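Why Folding a Shirt Is Hard Homework for a Robot

You can probably fold a T-shirt. You may not do it well, and you may only do it when someone is standing in the doorway with their arms crossed, but you can do it. Now try writing down how, so clearly that a machine could follow along. 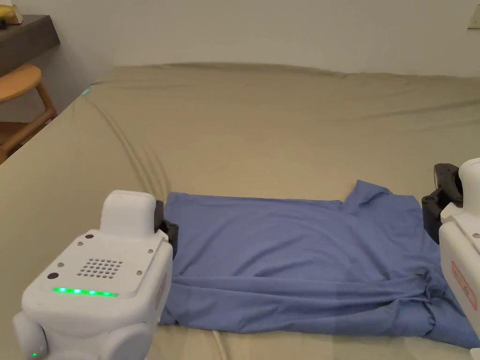 Morenike Adeleke
Software writer, Lidik

My job is writing the software that tells robot hands what to do with cloth. I have been at it for 7 years. My own closet is a disgrace.

Let's start with seeing. A camera doesn't know what a shirt is. It hands the computer a huge grid of colored dots, and the software has to work out which dots are shirt and which are bed. Blue on beige is kind of it. White on white gives me a headache.

Finding the shirt is called perception. It sounds fancy, but you do it every morning with one eye open. The software also has to find the useful bits, like a sleeve or a collar, and those bits love to hide. A cup looks like a cup from most sides. A shirt can look like a shirt, a puddle or a sleeping cat.

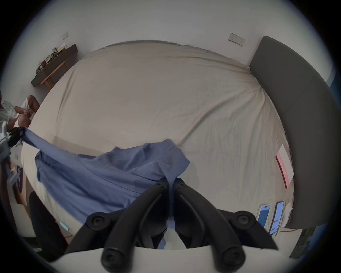
Next comes planning. The software asks itself a question: if I pinch this spot and pull that way, where will everything else go? With a wooden block, the answer is easy, because the whole block comes along. With cloth, one part moves, another part stays put, and a third part does something rude.

So our planner, which we named Bemimel after losing an argument with my niece, doesn't try to plan the whole job. It plans a tiny step, looks again, and plans another. It can look 60 times while you are still hunting for the other sock.

Then there is control. That is the part of the software that turns "move the corner over there" into real movement. How fast should the fingers close? How hard should they pull? Pull too gently and the wrinkles stay. Pull too hard and Grandma's gift has one very long sleeve.
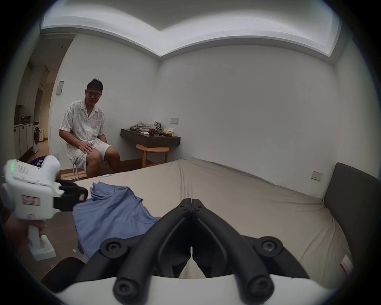 How does the software learn all this? Mostly by copying people. We save lots of turns at moving cloth, good ones and clumsy ones, and the program searches them for patterns. When the cloth bunches up like so, people usually grab it there. My friend Jean Skinner checks the saved turns, and she has strong feelings about collars.

One turn isn't enough. If the software only ever studied 4 shirts, it would be a genius at those 4 shirts and hopeless with your pajamas.
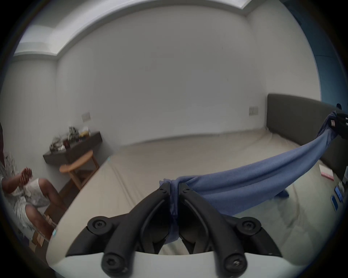

It also needs to know when to quit. Our first program didn't. It once smoothed the same corner 18 times, very politely, until I went to lunch. Now there is a rule: if nothing is getting better, let go and start over from a new spot.

Want to try being the software? Have a friend close their eyes and hold a T-shirt. Tell them how to fold it using only words. You may not say "fold." Good luck with the sleeves.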